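FOR IMMEDIATE RELEASE
February 2020

Plumwood Coin Cabinet Puts Its Most Famous Mistake on Display

Brass transit token struck with two tails and no head goes on view in Sudville, along with the paperwork of everyone who tried to get rid of it

SUDVILLE – The Plumwood Coin Cabinet will open a new exhibition this spring devoted to a brass streetcar token that was good for one ride, was never used for one, and has since caused more correspondence than the entire streetcar line it was made for.

The token, known to the small group of people who care about such things as the Lukelska Double Tail, was struck for the Lukelska Street Railway, which carried passengers from the Sudville rail yards up to the reservoir and, when the brakes were in a mood, back down again faster than advertised. A normal Lukelska token shows a streetcar on one side and the words GOOD FOR ONE FARE on the other. The Double Tail says GOOD FOR ONE FARE on both sides. Riders at the time would naturally have argued that this made it good for two.

The exhibition, titled "Good for One Fare, Good for One Fare," runs through the end of June in the Cabinet's ground-floor gallery, a former shoe store that still has a very good mirror near the floor.

"Most museums lead with a gold piece," said Zulmira Bettencourt, curator of the Plumwood Coin Cabinet. "We have a gold piece. It's fine. People look at it for as long as it takes to read the word 'gold,' and then they come and ask me about the streetcar token."

How the error came about is known in more detail than usual, thanks to the Gouveia die shop, the firm that cut and struck the tokens in a rented building behind the Sudville feed market. Gouveia kept a daybook, and the daybook kept grudges. An entry in pencil records that the obverse die cracked partway through an order, that a replacement was fetched from the rack, and that the replacement was "the wrong one, as I said at the time." A second entry, in different handwriting, disputes that anything was said at the time.

The pressmen caught the problem before long. The faulty tokens were pulled and sent back to the melting pot, and the railway was billed for the brass, an item it contested in writing for several years. At least one piece missed the pot. It surfaced decades later in a cigar box of buttons bought at an estate sale, where it had been sorted with the buttons, presumably by someone who did not ride streetcars.
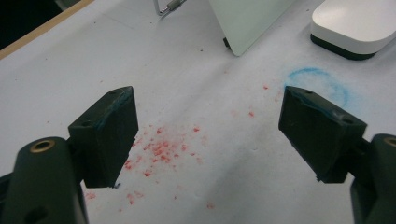 From there the token passed through a series of owners who mostly did not want it. The first sold it to a dealer as a damaged button. The dealer sold it as a fantasy piece, the hobby's polite term for something made up in a basement to fool a cousin. The next owner mailed it to a token society for an opinion and got it back with a note saying that it was probably two tokens glued together. He soaked it in a glass of warm water overnight to find out. It was one token. The note is in the exhibition, and so is the glass, which the family insisted on including.

The matter was settled by Aníbal Cordeiro, a retired machinist and token researcher who had bought the Gouveia daybook at auction for the binding. Cordeiro compared the lettering on both faces of the Double Tail with regular Lukelska tokens from the same order and found matching die marks, among them a small raised scratch through the second O in GOOD. One face carries the scratch. The other does not, which means two different reverse dies were in the press at once, just as the grumpier of the two Gouveia diarists had claimed.

"I felt for the man," said Cordeiro. "He was right, he wrote it down, and then he waited for all those years on a shelf until somebody came along who wanted a nice leather cover. I wrote it up for the society journal. They ran it behind an article about bus transfers."

Cordeiro's findings have since been accepted by most specialists in transit tokens. The exceptions are listed in the catalog at their own request.

The Double Tail was placed on long-term loan to the Cabinet by its present owner, who prefers not to be identified and who asked that the label not describe the piece as priceless, having already received several prices. It is the only example known. The Cabinet is aware of a rumor about a second one set into the handle of a letter opener, and would be glad to hear from the owner of the letter opener.

Visitors will find the token in a case at the center of the gallery, mounted on edge between two lenses so that both sides can be read without anyone having to ask a guard to flip it. Around it are 60 other pieces that went wrong on their way into the world: tokens struck off center, tokens struck twice, tokens with no hole where a hole was ordered, and a lodge medal on which the word BENEVOLENT was spelled three different ways before the lodge gave up and changed its name. One wall holds the letters exchanged by Gouveia and the railway over the brass bill. They begin "Dear Sirs" and end, some time later, simply with "Sirs."

A section on the Lukelska line itself includes a conductor's changer, a route map, a framed set of the rules for passengers, and a bench from one of the original cars. Sitting on the bench is permitted. The Cabinet does not recommend it for long.

Visitors are also invited to bring in their own odd tokens, medals and coins for a look. Cordeiro will be at a table near the entrance on selected afternoons and will give an opinion free of charge on up to 12 items per person. The limit was introduced after an earlier event at which a gentleman arrived with a wheelbarrow. Opinions are informal, may not be used for insurance, and are often disappointing. Most coins with two heads turn out to be magicians' props. Most pennies of a strange color have been in a fire or a science class. Please don't clean anything before bringing it in. Please don't clean anything afterward either.

"People are very good about bad news," said Bettencourt. "They say, 'Well, I thought so,' and put it back in the sock. What they really want is for another person to look at the thing closely for a minute. We can do that all day."

An illustrated catalog, written by Bettencourt and Cordeiro, will be sold at the front desk in an edition of 2000, a number arrived at by the printer, who offered a discount, and regretted by the person in charge of the storage closet. It includes a full transcript of the Gouveia daybook for the period of the Lukelska order, with the insults left in. Two pages were bound in the wrong sequence. The Cabinet considered having them redone and then decided that it would be against the spirit of the show.

The gift counter will carry a brass reproduction of the Double Tail, clearly marked COPY on the rim to spare future researchers the trouble. An early batch was marked COPY on one side only, and has been set aside at the request of Mr. Cordeiro, who would like to keep an eye on it.

Admission to the exhibition is free. Guided tours last about 20 minutes, or longer if anyone asks about the brass bill. School groups are welcome and should book ahead through the front desk. The gallery is step-free from the street entrance, and large-print labels are available.

About the Plumwood Coin Cabinet

The Plumwood Coin Cabinet in Sudville collects, studies and shows coins, tokens and medals with a connection to the region, with special attention to those that did not come out as planned. It was founded with the bequest of a local hardware merchant who had accepted foreign change over the counter for his whole working life and never once managed to pass it on. The collection may be consulted by appointment.

Press contact

Zulmira Bettencourt, Curator, Plumwood Coin Cabinet, Sudville. Photographs of both sides of the token are available on request. Editors are asked to check that they have used one of each.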